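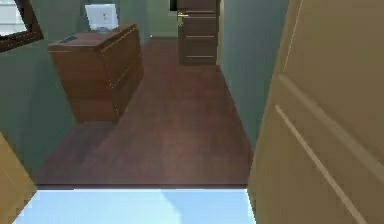

Unit 4: Doors and thresholds

Passing through a doorway is still a poor predictor of household competence. The Andance benchmark runs 4000 simulated episodes across 33 layouts, each requiring the agent to cross a threshold, reach a second door and operate its handle. Floor colour and finish change between rooms, so a planner that treats a colour edge as an obstacle will stall.

Failures cluster at the handle – grasp pose first, then pull direction. Furniture along a wall mainly affects base clearance.

Transfer to real homes remains unproven. Read Fernandes on contact models before the August tutorial and bring one logged failure, labelled by phase.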